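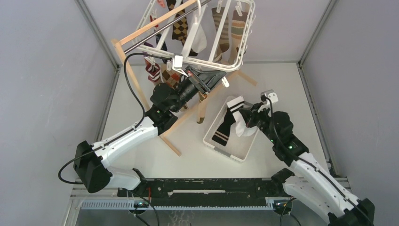 Socks on the white plastic rack

Drying socks indoors without them going stiff

sockdrawer_ny
16/11/2007
Starting a new thread so I don't clog up the washer one. We moved into the Plollthorpe building in July and there is no dryer hookup in the unit and no clotheslines allowed on the balconies. Shirts and sheets are fine over the shower rod. Socks are the problem. They take forever and when they do dry they feel like cardboard, mostly the cotton ones. I have a plastic rack along the lines of the one at the top of this post. What are people doing?

marlow50
Stiff socks are usually too much detergent. Cut it in half and see. If you have hard water you may need to run an extra rinse too.

pinebluff
Agree on the detergent. Also shake them out before you hang them. Give each one a good snap. The fibers dry in whatever position you leave them in, so if they come out of the washer in a twisted lump and you hang up the lump, you get a stiff lump.

Hang by the toe or by the cuff? I have always done the toe.

grayline_t
Cuff. The toe is the thickest part and the water runs down to it anyway.

pinebluff
If the water runs down to the toe then the toe is the last part to dry. Hang by the toe and it runs down to the cuff, which is thinner. Plus the clip doesn't stretch out the elastic.

grayline_t
I have hung by the cuff for years and my elastic is fine. A clip mark on the toe is something you feel in your shoe all day. I'll take the cuff.

marlow50
It depends on the clip. The ones with a small flat jaw don't leave much of a mark on either end. The ones with teeth are bad for everything.

dee_from_unit3
I'm in Plollthorpe too, other side of the courtyard. The bathroom fans in those units hardly move any air. I had the same trouble until I quit drying in the bathroom. Put the rack in the hallway by the heat register and leave the bedroom door open. Mine are dry by morning now except for the heavy wool ones.

sockdrawer_ny
That could be it. I've been keeping everything in the bathroom with the door shut so the cat leaves it alone. Will try the hallway.

Has anyone bought one of the heated racks? Taner has one at the hardware store and the box says 114 watts. I don't want to spend the money if it's no better than a fan.

rwb_laundry
I have the Taner. It works but only where the cloth touches the bar. For towels that's fine. For socks you have to keep turning them over. I went back to a box fan on low and use the heated one for towels in winter.

grayline_t
Don't put wool socks on a heated bar. I shrank a good pair of Funitz hiking socks that way. They would fit a child now.

rwb_laundry
The bar on mine doesn't get hot enough to shrink anything. Are you sure it wasn't the wash?

grayline_t
Same wash I always use, cold. The only thing I changed was the rack.

marlow50
Wool shrinks from heat and rubbing together. It could have been either one. I would keep wool off of it to be safe.

pinebluff
One more thing for the original poster. Run a second spin cycle before you hang anything. It takes a few minutes and gets out a surprising amount of water. If your washer lets you pick the speed, use up to 1000 rpm for cotton and lower for wool.

dee_from_unit3
The washers in our laundry room don't let you pick anything. You can roll the socks up in a dry towel and stand on it. Works about the same.

sockdrawer_ny
OK, report back. I cut the detergent in half, shook everything out, did the towel thing and moved the rack to the hallway. The thin socks were dry when I got up and the thick ones were dry by lunch. They are a lot softer. Still not like out of a dryer but I can live with it. I did half by the toe and half by the cuff and could not tell the difference.

pinebluff
Toe side will last longer. Check the elastic in a year.

grayline_t
No it won't.

rwb_laundry
How's the cat doing with the hallway?

sockdrawer_ny
Two socks missing so far. One was under the couch.

old_hank
Does anybody know where to get replacement clips for a Chrysikopoulos hanger? It's the round kind with the clips on little chains. I've lost 3 of them and the store only sells the whole thing.

marlow50
Try the closet section at a fabric store. Curtain clips are close to the same size. You may have to open up the ring with pliers.

old_hank
Thanks, will look.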